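Reusing Shipping Boxes at the Plunstead Store Room
Kagiso Nkosi and Reshma Le Roux

4. Sorting

In July we collected 56 used cartons and sorted them by size on the table. Small boxes were stacked two high, tall ones stood upright beside them. Old tape was left on if the corners still felt firm – pulling it off tore the print and weakened the board. We rejected 6 cartons for soft bases.

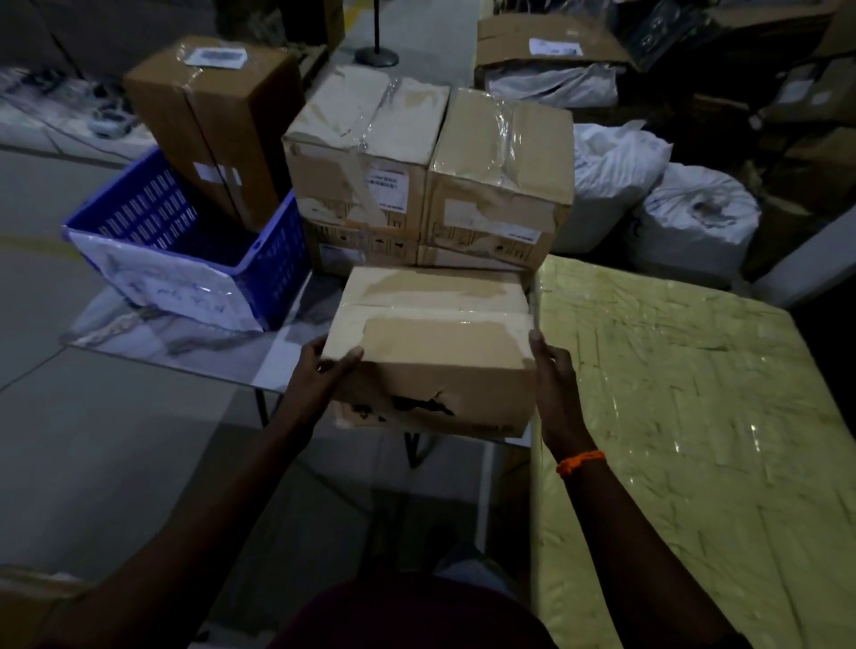 Figure 3. Holding a taped carton by the stack; blue crate at left.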